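Call for table setters and tidiers, Rondstead play kitchen corner

Posted 12/2/20

Hi all! I'm Iker Ibarra and I look after the play kitchen at Rondstead, and I'm looking for people who like laying a table. Small tables, with plastic plates and cups, for kids who will undo your work in under a minute and ask for it to be done again. If that sounds like a nice way to spend a morning, please keep reading.

We got a little money from Plerier this fall (2,000 dollars, which goes further than you'd think when most of what you buy is plastic) and I want to use part of it to pay setters for the spring run. The rest goes on cups. We lose cups like you wouldn't believe.

What the job is: you come in before the families do, shake out the cloths, spread them, and lay each place. You stay through the session, sit at the low end of the table, get served a great deal of pretend tea, and then wash up and pack the crates. Sessions run 170 minutes including the washing up. I know that's an odd number, it's what fits between the two bus times.

We keep the settings plain on purpose. A green grid cloth, one blue plate to start, and the kids decide what gets added.

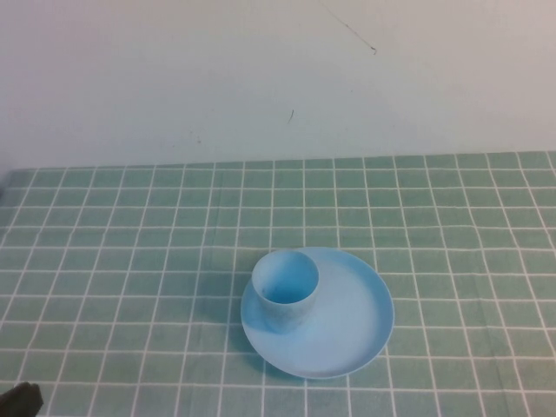
Fenna Stevens wrote back to my first notice that plain is fine but she'd want the setters to bring the cups out early, as the little ones in her group lose interest in a bare plate pretty fast and start on the cloth instead. Fair point, Fenna! So the new plan is plates first, cups within five minutes, and spoons whenever somebody asks for one.

You don't need any experience with catering or with early years work. I do want people who can kneel down and get up again a lot, who don't mind a soggy sleeve, and who can let a child put a cup in the "wrong" place without reaching over to fix it. That last one is harder than it sounds (I still catch myself doing it, and I've been at this for years).

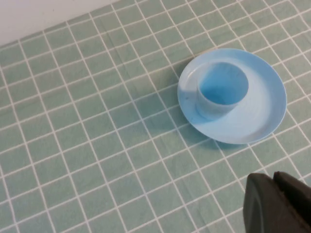

Cup and saucer from the blue set, on the grid cloth.

A few practical things. Pay is 19 dollars an hour, and the setting up and packing away both count as hours. You'll get an apron from us. Please wear flat shoes, and no dangly bracelets. Lunch isn't included but there's a kettle and a shelf in the fridge, and Bosman on the corner does a decent cheese roll.

Now, the cloths, which I could talk about all day. They go on straight, lines running along the table, and they get wiped with a damp sponge and then hung over the rail. Please don't fold them while they're damp and please don't iron them. We had one ironed last year and it came back with a shine on it and a smell I can't describe. Small creases are fine. 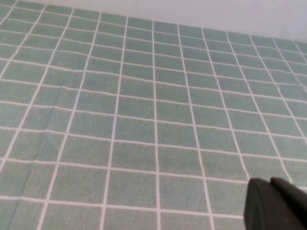 If a cloth gets really stained, put it in the blue crate and I'll take it home. Same goes for anything cracked or chewed. Carutex, where we store the crates between sessions, has asked us to label everything on two sides, so bring a marker if you've got a good one. Ours are all dried out.

The spring run starts in April and I'd like four setters, plus a couple of people who could fill in when someone's sick. You can sign up for one session or for the lot. We'll do a paid practice morning first, where we lay the tables, muddle them up and lay them again, and you can decide then if it's for you.

To apply, send me a few lines saying which mornings you can do and whether you'd be happy with the washing up. No résumé needed! Paper notes can go in the Rondstead mailbox with my name on them. Tell me too if you've got a spare dish rack at home, we could use a second one.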